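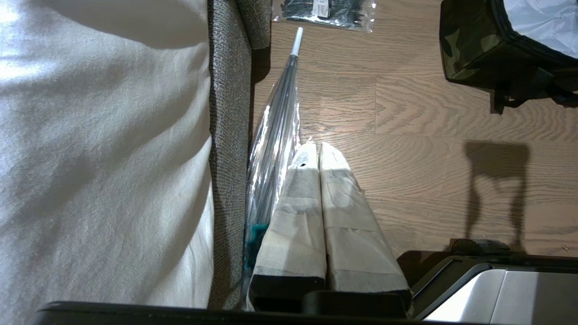 Open afternoon at Mendlow: tidying up, slowly

Four of us from the newsletter went along to the Mendlow open afternoon on Wednesday to see what the home robotics people have been up to. The invitation promised "a helping hand around the house". I have been promised that before, by a bread maker and by a vacuum that ate the fringe off my mother's rug, so I went with my arms folded.

The demonstration is set up as a living room. There's a couch, a wood floor and the kind of stuff that ends up on a floor in any house I've lived in: an umbrella beside the couch, a bag of cable ties, a camouflage bag with its straps trailing. The robot's job is to pick things up and put them where they belong. That's it. If you were hoping for something that does the ironing, you can stay home.

Taha Mansour ran the session and to his credit he didn't oversell it. He told us at the start that it would be slow and that it would miss things, and he was right on both counts. The umbrella was the item everyone wanted to see. It's a clear one, and clear plastic is apparently a misery for a robot, because the camera up at the wrist sees the floorboards through it and the shine moves around every time the arm does. I hadn't thought of that. I'd have guessed the trouble would be the shape.

It took four tries. On the first two the fingers came down, closed, and slid off toward the narrow end. On the third it got hold and let go again a few centimetres up, and a man behind me said "oh, mate" with real feeling. The fourth one held, and the umbrella went into the stand to a round of applause that I thought was a bit generous.

The fingers, by the way, are wrapped in off-white tape or paper. I could see the overlaps from my seat. When I asked about it, Taha said the bare ones are too slippery and they redo the wrapping whenever it gets scruffy. I like this better than anything in the brochure. It's the same fix my uncle used on his cricket bat, and it made me trust the rest of what he told us a little more.

What I trust less is the leaflet on the chairs, which says the system from Geltport "learns your home". I asked Burgi Thaler, who was on the laptop all afternoon, what that means in practice. She said a person guides the arm through a job over and over, the recordings are used to train it, and then it has a go by itself. How many times over? "More than you'd like," she said. So for now the thing learning your home would be somebody standing in your home for days, picking up your umbrella. I'd want to know who that somebody is and who is paying them before I signed anything.

Questions from the floor were good. A few that I wrote down:

Can it tell rubbish from something you want to keep? No. It goes by what it has been shown.

What happens if the dog walks through? Someone presses the stop button. There wasn't a dog, so we have Taha's word for it.

Would it work on carpet? They've tried a short pile and it was "okay". They have not tried shag, and the lady who asked looked disappointed.

How much? No price, and no date for a price. Burgi said it's a research project and she wasn't going to make up a number, which I'll take over the usual fluff.

After the umbrella they planned to do the bag of cable ties, but time ran short and we got tea instead. I would have liked to see it. A crinkly clear bag with a label stuck on it looks harder to me than the umbrella, and I suspect it was left for last on purpose. Taha laughed when I put this to him and didn't say I was wrong.

Is it worth going? If you're curious, yes. You get close enough to see what the arm does and doesn't manage, and the staff answer what they're asked. If somebody in your family is being told that one of these will be helping Nan stay in her own place by next winter, take them along and let them watch the second try. I came away thinking the people were sensible and the leaflet was not – somebody should let the people write the leaflet.

The next open afternoon is in February, same room, doors at 2. Seats at the front go first and you do want the front, as the floor is hard to see from the back rows. Parking is off the Balaskas Street side. Wear something warm, the heating wasn't up to much.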